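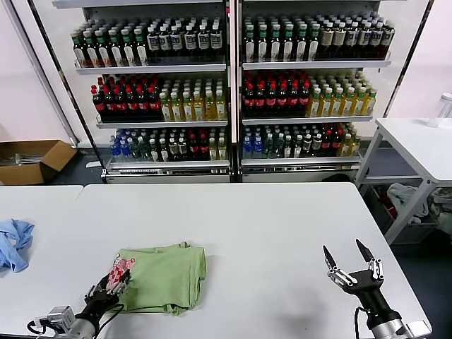
Folding T-shirts flat: what am I doing wrong with the bottom corner?

Forum > Home > Laundry and Linens

driptray_dorota
Joined in 2000 (yes, really)

Okay, I need the folding people. I've finally got a proper big white table to fold on, after years of doing it on the end of the bed, and my T-shirts still come out as sort-of rectangles. The sides go in fine, the sleeves behave, and then I bring the bottom up and one corner bunches. Every time! Usually the lower left one. I smooth it, the wrinkle moves over to the other edge, I smooth that, and now the whole shirt has turned a few degrees and I'm starting over.

They're plain soft cotton tees, nothing fancy. Light green, light blue, that kind of thing, so every crease shows. My husband says just hang them. I don't have the closet rod for it and I like drawers.

Is it the table? It's quite slick. On the bed the shirt at least stayed where I put it.

sockdrawer_tuncay

It's the table, kind of. I had the same thing when we moved and I started using the old Drulell table from my parents' place. Smooth top, the shirt skates around on you. What fixed it for me was putting one hand flat on the middle of the shirt and leaving it there while the other hand does the moving. If you let go with both hands to grab two corners, the middle shifts and then the bunch turns up in a corner.

I also fold left side, then right side, then STOP and smooth from the collar down before I bring the bottom up. I skipped that for years.

Vudmont_Mel

Gonna disagree with Tuncay a little. A slick table is the best thing you can have for tees. The shirt slides into place in place of stretching, and stretching is where wrinkles come from. If it's bunching at the bottom corner my money is on the shirt. Cheap tees get twisted at the side seams after a few washes and then the hem isn't square any more. You can fold it perfectly and the corner still won't land.

Test: lay it face down, pull the side seams out straight, and look at the hem. If one seam swings toward the front, that's your culprit.

driptray_dorota

Mel, I just went and checked and you are RIGHT about the green one. The seam wanders off toward the belly. The blue one looks straight though, and it bunches too (a bit less, I'll give you that).

Tuncay, I'll try the flat hand. I'm definitely a two-corner grabber.

pressed_and_grumpy

Am I the only one who thinks a T-shirt doesn't need to be a perfect rectangle? Fold it, drawer, done. It's going to be wrinkled ten minutes after you put it on anyway.

sockdrawer_tuncay

Grumpy, you post this in every folding thread lol

pressed_and_grumpy

And I'm right in every folding thread.

Vudmont_Mel

For the twisted ones: don't follow the seams, follow the collar. Find the middle of the neck, let the shirt hang from there for a second, then lay it down the way it hangs. The fold lines go straight down from the shoulders and you ignore wherever the seams have gone. The hem will look a little crooked and you tuck that up inside the last fold where it can't be seen.

hemline_ruth

I worked the folding counter at a store in Donham for a long time (the shop's gone now, it was called Şimşekoğlu, family place, sold mostly shirts and underwear) and we were taught to fold face down with the bottom coming up in 2 goes. First you bring the hem up a few inches, flatten it, and only then fold the body up to the shoulders. That little first fold gives you a stiff straight edge and it drags both corners along together. When you bring a floppy hem up in one big swing, one corner always gets there before the other.

We did have a folding board too but the boss hated it. He said it made us slow and he could hear the thing clacking from the back.

driptray_dorota

Ruth!! The small first fold! I tried it just now on three shirts and it's so much better. The corner still puffs a little on the green one but it's an actual rectangle. I'm irrationally happy.

Next question while I have you all: where do you put the ones you haven't folded yet? I've been dumping them on a little side table pushed up against the big one and they slither off the edge. By the time I get to the last shirt it's been lying there in a crumpled heap and it's got creases from the heap.

hemline_ruth

Don't heap them. Lay them out flat on top of each other, unfolded, when they come out of the dryer, then work down the stack. It's a few extra seconds at the start.

sockdrawer_tuncay

I keep them in the basket and pull one at a time. Yes they wrinkle a bit. I give each one a hard snap by the shoulders before it goes down and most of it comes out.

pressed_and_grumpy

Agree with Tuncay on the snap. See, I do contribute.

Vudmont_Mel

Flat stack only works if you've got the space. In my apartment the folding table is also the eating table and the homework table. Snap and go.

One more thing on height, Dorota. If you're bending over you'll pull the fabric toward you without noticing, and you get those diagonal drag lines near the hem. I put my table up on blocks and my back stopped complaining as well.

driptray_dorota

Hm, I do bend. I'm tall and I hadn't thought about the pulling. I'm a bit scared of blocks with a table this size, though. Did yours wobble?

Vudmont_Mel

It did until I swapped them for the wide rubber kind with a cup for the leg. Now it's fine, I lean on it all the time.

hemline_ruth

I'd fold with the hem end toward you before spending money on blocks. Then the big fold goes away from your body and you're pushing it. Much easier to keep square than pulling.

pressed_and_grumpy

What weight are these shirts anyway? I've got some 270 gram ones that practically fold themselves. Thin ones are hopeless whatever you do.

driptray_dorota

No idea, the tags are long gone. Thin-ish? The blue is definitely thinner than the green.

Tried it Ruth's way with the hem toward me and I like it, but now my left hand doesn't know what to do. Tuncay's flat hand on the middle gets in the way of the big fold. Do you slide it out at the end or what?

sockdrawer_tuncay

Slide it out toward the collar just as the fold comes over. Fingers flat, don't lift. Takes a few shirts to get the feel of it.

driptray_dorota

Got it, going back in. There's a dryer load of my son's soccer shirts waiting and those are the slippery polyester kind, so I may be back tonight to complain.

hemline_ruth

Roll those.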